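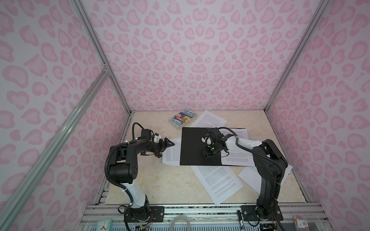 Printed sheets and a Treehouse paperback on the marbled worktop.

Paper piles up in the same way everywhere. A few sheets are printed for a job, the job ends, and the sheets stay where they were put down. When Nasum, a small office supplies firm in Junstead, asked its customers what they most wanted to clear, loose printouts came first.

The firm's advice is to bring everything to one flat surface and spread it out. Pages in a pile get moved as a pile. Pages lying apart have to be looked at one by one, and most take only a second to judge.

Books come off first. They have a shelf to go to and only get in the way. Next come the pages with the same typeface and spacing, as they probably belong together. 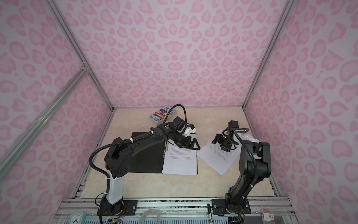

A binder is still the cheapest answer for anything worth keeping. Bukska, the stationery shop on Naylor Street, sells a plain one that holds 45 sheets before the rings start to strain. Open it flat before you begin — filling one propped on your knee is how corners get torn.

Put the oldest pages at the back. If there are no dates or page numbers, read the last line of one sheet and the first line of the next. It is slow work, but a report of 40 pages can be put back in order in an evening.
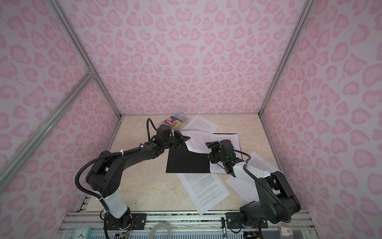

Text-covered sheets around a square black pad, with a children's paperback towards the back.

Children's books turn up in every sort like this, and they are better dealt with at once. A paperback left under paper for a month comes out with a bent cover.

Pages that fit nowhere go in a folder of their own. Look at it again in September and recycle whatever you haven't needed.
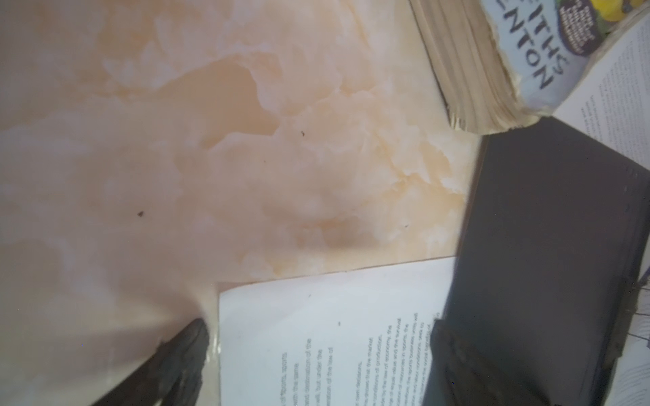
What to keep and what to recycle

Keep anything signed, anything with notes in the margin and anything you couldn't print again. Articles and drafts saved on a computer can go.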